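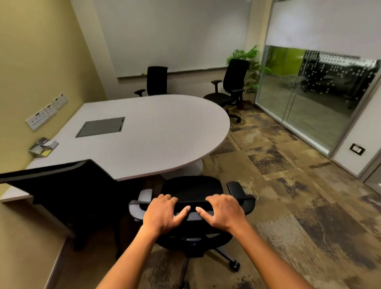
Dale Li read our first draft of this page and asked why a company that tests robot grippers needed three paragraphs on its values before it got to a gripper. Fair point, Dale! The three paragraphs are gone, and what you have now is me, writing the way I'd talk if you came by and asked what we do all day.

We're Mirnden. We try out grippers, arms, cameras and controllers for people who have to buy them and would like to know what they're getting. Most of our customers are small shops with one or two arms and one very busy person looking after them. They have a part to pick up, a budget, and a pile of brochures that all say the same thing. They send us the part (or a bag of them, please, we do drop things) and we send back a write-up with the numbers, the video and my opinion, clearly marked as my opinion.

I started this after a job at a packaging plant where we bought the wrong gripper twice in one year. The first one was too strong and the second one was too slow, and both of them had looked wonderful on a trade show table, picking up the same shiny cube over and over. I went home and started a notebook. The notebook turned into a spreadsheet, the spreadsheet turned into Mirnden, and there are 8 of us now, which still surprises me when I order lunch.

So how does a test go? Every gripper gets 100 picks on each part, same arm, same starting spot, and then we start being mean to it. We shift the part. We turn it. We change the lighting on the camera. We pick things up by an edge, because edges are where the trouble is — a gripper that's happy with a box in the middle of a table can make a real mess of a thin rim or anything that rolls away when you touch it. Ordinary stuff is harder than test blocks, and ordinary stuff is what people want moved. Furniture, bags, door handles, lids. We do a lot of that, and we compare it with how a person's hands would go about the same thing, where the fingers land and how far apart the two hands are.

Then there's the Zulla question, which I get by email pretty much every week. Zulla is our own little controller box. We built it so that we could swap one gripper for another without rewiring the whole bench every time, and it does that nicely. No, we don't sell it. You can come and look at it, and if you bring your own gripper we'll plug it in and see what happens. I should warn you that the first version had the emergency stop on the wrong side for left-handed people, and I'm left-handed, so there was a second version quite soon.

We use the Kofler scale for our grip scores. It runs from zero up to 124, and yes, that's a silly place for a scale to end. It was a clean hundred until we added a section for soft parts and didn't want to redo all the old scores. I keep meaning to fix it. Meanwhile please don't read it as a percentage! A customer in December thought his gripper had scored better than perfect and was very cheerful on the phone until I explained.

Our bigger work happens under the name Plesden, where we run two arms side by side on the same job. Two arms are more than twice the bother. They have to agree on when to squeeze and when to let go, and a camera that was fine for one arm suddenly has an elbow in front of it. I love it, though, and if you have a two-handed job you've been told can't be done, I'd really like to hear about it.

We don't take a commission from anyone who makes the hardware. You pay us for the test, and if the cheap one wins, we write that the cheap one won. Loaned equipment goes back when we're done with it (boxes too, we keep the boxes).

If you'd like something tested, write and tell us what the part weighs, how slippery it is and how fast you need it moved. A short phone video of somebody doing the job by hand helps more than a drawing. Allow some 2 weeks for the first answer, longer if your part is wet, furry or full of holes.

Page last updated Thursday, August 16, 2018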